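About us

Hello, and welcome to Gronari! I'm Niall Haldane, and I run the workshop side of things with Svend Bjarnason. We set up and look after robot arms on tabletops, mostly for people who want them handling small everyday objects.

The cell we get asked about most is the toy kitchen table. Svend built it up in October and I've been fussing over it ever since – gripper fingers, cable runs, the lot. When an arm has to work in close over a bulky toy appliance, with a bottle right beside it, you soon learn how much clearance your gripper needs.
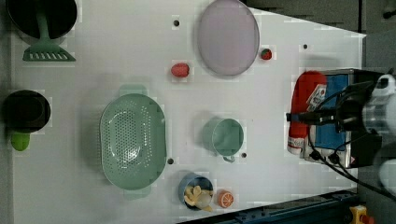 How we look after a cell

Every morning at 8.30 one of us spends 30 minutes on the arm before anybody else gets a go. We check the joint caps, try the stop button, then wipe the fingers and bring the gripper down near the table edge at low speed (small cylinders are my favourite test, as they show up a bad alignment straight away).

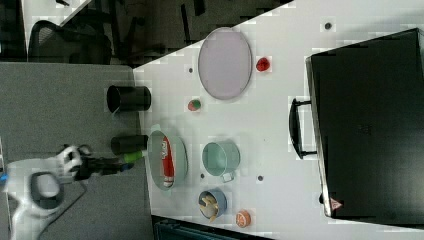
If the fingers close even slightly off centre, we redo the zero and write it in the log, which is up to 2,115 entries now. Kári Hafstein reads it every month and sends me rude notes about my handwriting.

We also do repairs on site. Ring and ask for Svend – he's the patient one.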